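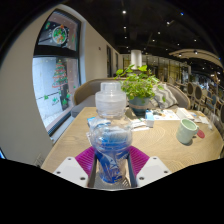
Trarko Handgreifer-Set für 449 Euro: taugt das als Einstieg?

Shiela Panganiban
gefragt am 1. Oktober 2020

Hallo zusammen, ich überlege, ob ich mir das Handgreifer-Set von Trarko zulegen soll. Angeboten wird es für 449 Euro, dazu gibt es einen Auswertedienst namens Plostance, in dem die ersten 40 Aufnahmen enthalten sein sollen. Man nimmt den Greifer in die Hand, greift damit Sachen auf dem Tisch, die Kamera läuft mit, und der Dienst soll daraus eine Steuerung für einen echten Arm machen. Einen kleinen Arm habe ich schon, einen älteren Sadent, der bei mir im Keller Dosen von links nach rechts stellt.

Auf der Produktseite steht »lernt jeden Handgriff in wenigen Minuten«. Bei solchen Sätzen werde ich misstrauisch. Eine Angabe, wie oft der Arm hinterher danebengreift, habe ich nirgends gefunden, und auf meine Mail an den Vertrieb kam ein Prospekt zurück, den ich schon hatte.

Meine Fragen:
Hält der Greifer durchsichtige Flaschen fest, ohne sie zu zerdrücken?
Kommt die Auswertung mit klarem Kunststoff zurecht?
Kann man die Aufnahmen behalten, wenn man den Dienst kündigt?

Die Beispielbilder zeigen mir zu viel Flasche und zu wenig Ergebnis.

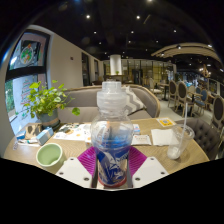

Mich interessiert vor allem, was nach dem Zugreifen kommt, also ob ein Arm dieselbe Flasche später selbständig vom Tisch nimmt, auch wenn sie woanders steht. Dazu schweigt der Prospekt. Wer das Set hat, bitte melden, gern auch mit schlechten Erfahrungen.

Reynaldo Buenaventura
hilfreichste Antwort, 11 Stimmen

Ich habe das Set seit letztem Dezember und bin hin- und hergerissen, deshalb etwas ausführlicher.

Zur Mechanik: Die ist in Ordnung. Zwei helle Platten, verschraubt, und innen die geriffelten Pads in Magenta. Die Pads sind das Beste am ganzen Set. Eine volle Wasserflasche rutscht mir nicht durch, eine leere dünnwandige drücke ich allerdings ein, wenn ich nicht aufpasse. Der Greifer misst keine Kraft, er macht so fest zu, wie du drückst. Im Prospekt heißt das »feinfühlig«. Gemeint ist wohl deine Hand. 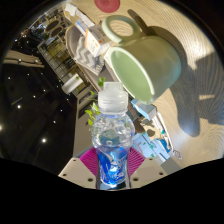
Zugriff an der unteren Hälfte der Flasche, auf Höhe des Etiketts

Zur Auswertung: Mit klarem Kunststoff hatte ich Ärger. Mit Etikett geht es, weil das Programm dann offenbar etwas hat, woran es sich halten kann. Nackte Flaschen verliert es bei mir immer wieder, besonders unter Deckenstrahlern. Ich habe am Ende 206 Aufnahmen gemacht, bis mein Arm eine Flasche mit Etikett so zuverlässig nahm, dass ich danebenstehen konnte, ohne die Hand am Ausschalter zu haben. Mit den 40 enthaltenen kommst du also nicht weit, und was darüber hinausgeht, kostet extra. Lass dir den Preis dafür vorher schriftlich geben, auf der Seite ist er gut versteckt.

Was bei mir geholfen hat: den Tisch nicht leerräumen. Ich hatte anfangs alles weggestellt, und sobald später eine Tasse danebenstand, griff der Arm ins Leere. Stell also ruhig den üblichen Kram dazu, Becher, Schachteln, eine Pflanze, und verschieb ihn zwischen den Aufnahmen.

Die Rohvideos kannst du herunterladen, die fertige Steuerung nicht. Kündigst du, ist sie weg. Das hat mich mehr geärgert als alles andere. Ob dein Sadent überhaupt unterstützt wird, weiß ich nicht. Bei mir hängt ein anderer Arm dran, und schon der brauchte zwei Abende Gefummel mit dem Adapter.

Würde ich es noch mal kaufen? Den Greifer gebraucht ja, den Dienst nein.

tischkante
Antwort

Nimm den von Tagle, der ist billiger. Hab ihn selbst nicht, aber sieht genauso aus.

Reynaldo Buenaventura
Kommentar zur Antwort von tischkante

Aussehen ist bei den Dingern kein Argument. Soweit ich weiß, liegt bei Tagle gar keine Kamera bei, dann ist der Preisvergleich schief. Lasse mich gern korrigieren.

Shiela Panganiban
Kommentar

Danke, Reynaldo, damit kann ich etwas anfangen. Dass die Steuerung beim Kündigen verschwindet, steht tatsächlich im Kleingedruckten, ich habe eben nachgesehen. Wegen des Sadent frage ich noch einmal beim Vertrieb nach, diesmal mit Modellnummer. Bestellt wird bis dahin nichts.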